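Home | Issues | Authors | Working papers | Search
Print this article | E-mail to a colleague
Filed under: Water in the home > Household demand > Silent losses

4. Leakage from WC cisterns in rented flats

4.1 Why the cistern

Most of the work on household water loss has gone into pipes in the street. Fair enough, that is where the big volumes are, and the water company owns the pipe and can dig it up when it likes. Inside the front door things are less clear. The landlord owns the fittings, the tenant pays the bill (or doesn't, where water is in the rent), and a slow leak into the pan makes no puddle and ruins no ceiling. It can go on for months.

Section 3 gave the night flow figures for the whole sample. This section takes the WC alone. We left out taps and showers, which drip where people can see them and get reported sooner. We also left out outside taps, for which we had too few readings to say anything.

4.2 The flats

The sample was 300 rented flats, all with a single WC, all on their own meter. Flats with shared risers were dropped because the meter reading couldn't be tied to one home. Flats standing vacant at the first visit were kept if a tenant moved in before the second, otherwise dropped. The letting agent, Nukby, passed on our letter and had no other part in the work. They did not see the results for single flats and were told so at the start, in writing.

Each flat was visited 3 times. First visit: meter logger fitted, fittings noted down, dye test on the cistern. Second visit: logger read, dye test again, short talk with the tenant. Third visit the same, plus repair where the tenant and landlord had both agreed to it. Loggers were the Kaneko type throughout. We had hoped to use a second make as a check but the order came too late to be any use.

The tenant talk was meant to take ten minutes. It often took far longer. People have a lot to say about their bathrooms, mostly about mould, and the notes on mould are being written up seperately.

4.3 Dye test

Standard method, nothing new. Coloured tablet in the cistern, no flushing for half an hour, then look at the pan. Any colour is a fail. We did not try to grade the colour by eye - an early go at this gave different answers from different fieldworkers on the same pan, and was given up.

Two points for anyone repeating it. Blue cistern blocks have to come out well before the test, ideally the day before, or the result means nothing. And the half hour matters. In the trial runs a fifteen minute wait missed slow leaks that showed up plainly at thirty. We set the wait by kitchen timer and the fieldworker stayed in the flat, usually doing the tenant talk at the same time.

Where the test failed we then noted, so far as could be seen with the lid off, whether the water was getting past the flush valve seal or going over the top of the overflow. The second points to the inlet valve not shutting. The two faults need different parts, and tenants who had already tried a repair had quite often bought the wrong one.

4.4 What the tenants said

Tenants were asked, before the dye test, whether they thought the toilet leaked. Then they were asked what they would do if it did. The answers to the second question are more interesting than the first.

A large share said they would do nothing until it got worse. A smaller share would tell the agent. Very few would look inside the cistern themselves, and some thought they were not allowed to. We checked the tenancy agreements on this, where tenants were willing to show them, and found no wording either way. The belief seems to come from elsewhere, perhaps from a general feeling that the plumbing is the landlord's business and best left alone.

Noise was the thing that got people moving. A cistern that hissed at night was reported, a silent one was not, and the silent ones were not always the small leaks. Fault by sound is a poor guide to fault by volume. This agrees with the night flow readings in section 3 and we think it is the main practical finding here.
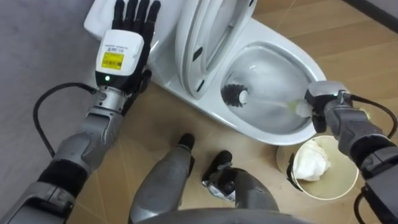

Figure 4. Black five-fingered hand held open in front of the tank of a white toilet.

One tenant told us at the second visit that she had heard the cistern filling in the small hours since she moved in and had taken it for the neighbours. She had never thought to ask them. When the agent did come round it was over a broken window, and the toilet didn't come up. Other tenants gave much the same account, with the boiler or the flat upstairs taking the blame.

This matters for how campaigns are worded. Leaflets tend to say "listen for a running toilet". In a block with thin walls that advice is close to useless, there is always something running somewhere. Advice based on looking (a dry strip of toilet paper laid on the back of the pan, say) would do better, though it is hard to make people read a leaflet about it.

4.5 Repairs and what came after

Repairs were done with one of two seal kits, Tarnix or Vumitz, picked by whichever fitted the flush valve already in place. The flats were not split at random between them and the two kits should not be compared from our data. We say this because an earlier summary of the work was read that way.

Most repairs were a new seal and nothing else. Where the inlet valve was at fault the whole valve was swapped. In a few flats the cistern was boxed in behind tiles with no way in short of breaking them, and the landlord said no, which we understand. Boxed-in cisterns are popular at the moment and we expect more of this trouble. A hatch costs very little when the bathroom is being built and a great deal afterwards.

Loggers stayed on after the repair. Night flow dropped in the repaired flats, as you would expect, but did not always drop to nothing. Some of this is real use at night. Some will be a second leak that the first one had hidden. We could not always tell which, the logger gives volume and time and that is all it gives.

The longest clean run of readings from a single flat was 3702 hours, with 1203 of those before the repair and the rest after. It is used as the worked case in the appendix. It is not typical. The tenant was at home most days and kept a diary of flushes without being asked, which was a great help, and nobody else did.

4.6 Limits

Several, in no special order.

Flats came through one agent, so they lean towards newer conversions. Older council stock is hardly there at all and its cisterns are different, larger and with more siphons. Siphons leak in another way, or rather they mostly don't, and a sample with more of them would look better than ours does.

Tenants knew they were being studied. Some will have flushed less. Some told us they flushed more, to be helpful.

The dye test gives yes or no. A flat that passed on one visit and failed on the next counts as a fail in our tables, whatever the gap. Hard water areas would be worth a study on their own - scale on the seal came up again and again in the repair notes but we had no measure of hardness at the tap, only the postcode figure, which is too coarse to use.

Last, the bill. We had wanted to set the volume lost against what the tenant paid, but too many were on a flat charge folded into the rent. For these tenants the leak costs nothing and mending it saves nothing. The landlord pays but does not see the meter, or sees it once a year. Any advice aimed at the tenant's pocket goes straight past both of them.

4.7 Notes for the next round

Ask about noise before asking about leaks, not after. We think our order put the idea in people's heads.

Take the lid off at the first visit as well, even if the dye test is passed. Water level close to the top of the overflow was noted at the second visit in flats which failed at the third, and we would of liked the earlier level to go with it.

Carry spare lids. Old ones crack.

Keep the two faults apart in the coding sheet from day one. We merged them under "cistern" for the first batch and had to go back through the paper notes to split them, with some left as unknown. These are shown as unknown in the tables and not shared out.

Section 5 goes on to dual flush buttons and how people use them, or misuse them, using the same flats.

Last changed 18/01/2024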